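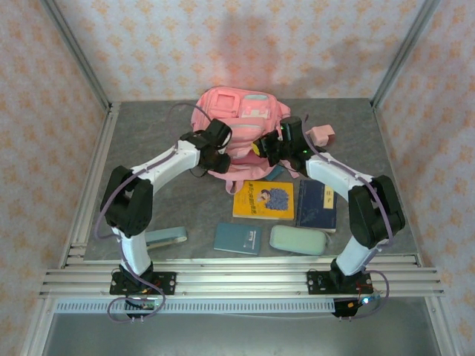 Two arms at a pink backpack, with the rest of the school supplies laid out in front.

Packing a school bag takes a ten-year-old less than a minute, or several minutes if the ten-year-old doesn't want to go to school. It needs no strength and no special knowledge. For a robot it remains one of the harder jobs in the house, and the reasons say a good deal about how far off the general household machine still is.

The task has a short parts list: a soft bag, a few books, a stapler, a pencil case. Rigid items are largely a solved problem. A stapler has a fixed shape, and once a vision system has found it and judged its angle, a two-finger gripper can close on it with reasonable confidence. Shop floors have worked this way for decades, with the advantage that a fixture holds each part in the same place every time.

The bag is the difficulty. Its opening has no fixed outline. Push on one side and the other side moves. A zipper wants tension along its track, so one arm has to hold the fabric while the other pulls, and the two forces have to agree. If the holding arm gives way by a small amount, the slider stops and the whole bag travels across the table.

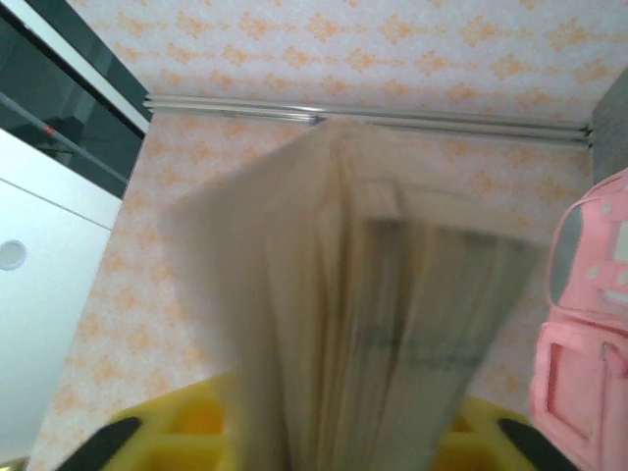 Pages between the finger pads, with the bag to the right.

Paper is a separate problem. A closed hardcover behaves like a block. A thick stack of pages held at one end does not, because the sheets slide over each other and the free end fans out. Grip harder and the fan may close, or the edges may crease. People adjust for this with the fingertips and never think about it. A gripper with no touch sensing has only its cameras and its motor current to go on, and neither reports slip very early.

Stamine, a small firm that builds control software for two-armed machines, spent most of last year on bags. It recorded 235 packing runs with a human operator guiding the arms, then trained a controller to repeat them. On bags it had seen before, laid out the way it had seen them, the controller did well. With a different bag, or the same bag turned end for end, results fell off quickly. The engineers describe the failures as dull ones: a book lowered onto the lip of the pocket, a finger closing on a strap, an arm waiting for a state that never arrives.

Idavitz, which sells bench arms to schools and repair shops, takes a narrower view. Its position is that a machine should do one stage of a chore and leave the rest to a person. Its sorting program puts books in size order beside an open bag and stops there. The company gives a figure of 15 seconds per item, slow by human standards but acceptable if the person is in another room.

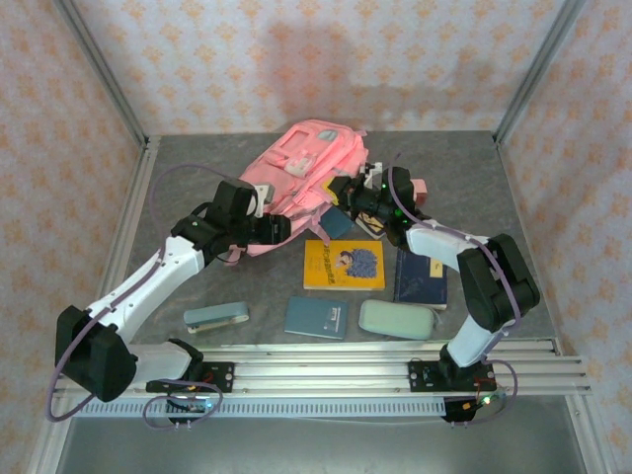 Kavitha Thomas is unconvinced by both approaches, and said so in a letter to this magazine after our October report on laundry machines. She wrote that speed is the wrong complaint, that she would gladly let a machine take 60 minutes over the bags at night, and that what she will not accept is having to check its work in the morning. "If I have to open the bag to see whether the math book is in it," she wrote, "I have packed the bag."

Her point is one that benchmark scores tend to hide. A success rate of nearly nine in ten sounds respectable in a paper. In a house with two children it means a missing item most weeks, and a parent who stops trusting the thing by the end of the month. Shop-floor buyers have always known this. The Shahbazi packaging plant at Cloltcombe ran a pair of arms on soft pouches for 4 months and then moved them back to cartons. The arms had not broken. The line supervisor had simply been assigned to stand beside them.

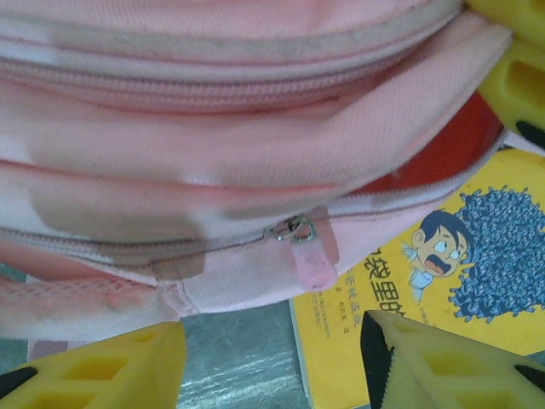
Close work: the lower zipper, its metal slider and the fabric pull.

Zippers may be where progress shows first. The pull is small, but it is always attached to the slider, and the slider can only move along its track - a useful constraint in a task with few others. A wrist camera gets near enough to find the pull even when an arm blocks the overhead view. What it cannot tell the controller is how tightly the cloth is bunched behind the teeth, and a good many attempts are lost there.

Stamine plans to add touch sensing to its finger pads next. Idavitz has no plans for zippers at all.

Last updated: October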